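3.2 Collection of the handling data

The recordings were made in the Follham cell, which has two arms on a common base rail. Each arm ends in a parallel gripper, and the operator moves both arms by teleoperation. For the phone tasks we collected over 500 episodes, beginning in March. An episode lasts at most 30 seconds and is stopped by the operator when the objects are released.

We kept the patterned walls and the marble-patterned surface on purpose. In our earlier Sarnov set the background was plain grey, and the learned policy then failed when the cell was moved. Flat black objects are difficult in another way: from the wrist view, the back of a case gives few features, and the openings for the lenses are often the clearest cue to its orientation.

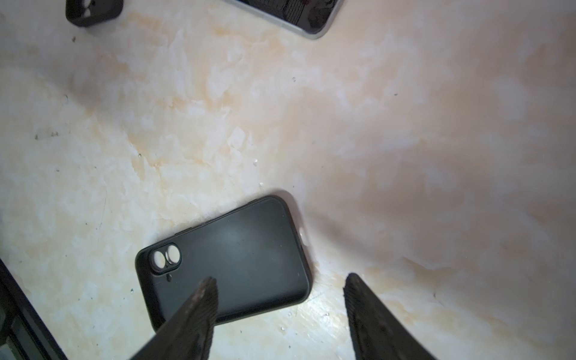
3.3 Views and labelling

Every episode is stored with the wrist views and one fixed view. The fixed view shows which arm is holding an object – something that is hard to decide from a single wrist view. From all episodes we selected 4,000 pairs of views and labelled each object as phone or case, together with the side facing up. Pairs on which the labellers disagreed were checked again with the Weidemann tool.
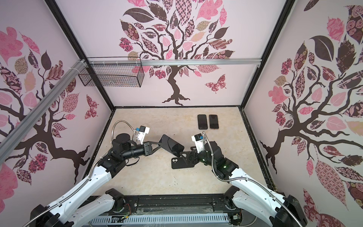 Figure 3. Fixed view of the Follham cell. The left gripper holds a phone; the right gripper is beside a phone lying face down.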